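November, late evening

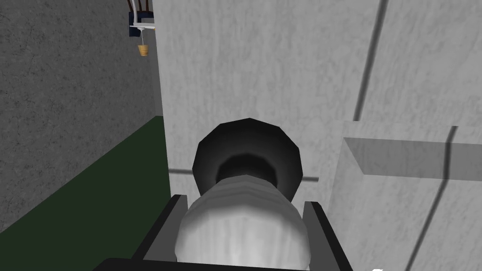
The gripper facing the pale wall in the simulator, little bucket hanging in the corner.

I meant to go to bed an hour ago, but the tea is still warm and I want to get this down while it's fresh in my head. I spent the whole evening in the Irora simulator again, and I keep coming back to the same question my sister-in-law asked at dinner last month - so when is one of these things going to do my housework? I gave her a silly answer at the time, and I've been chewing on a better one ever since.

The view I had up tonight is one I've grown fond of. You look out over the gripper from behind, with the two flat gray fingers on either side of the white cylinder and the black disc at the front, and past it there's the wall with its long dark seams, and that bit of green floor off to the left. Somebody hung a tiny yellowish bucket on a cord up high near the corner, and I do love it. It makes the place feel like a back room where a person might come in and get on with the mopping.

And that's the trouble, I suppose. My own buckets live under the sink at Clemness with a cracked handle and a wet rag over the side, and I don't think twice about picking one up in the dark. A machine has to be told so much! Where the wall is, how far the ledge sticks out, how hard to squeeze. The Usalix notes I've been reading list 953 practice runs for wiping down one shelf, and of those they were only really pleased with the last batch. I can wipe a shelf while talking on the phone, though I'll admit I don't do it very well.

Still, I'm more hopeful than I was in the spring. Shop floors will come first, I think, where things stay where they're put and the same part comes along all day. Kitchens can wait. I'd be happy with something that could do the bathroom tiles and leave me the ironing, which I've always liked anyway.

Up at 8 tomorrow. Must remember to fix that bucket handle.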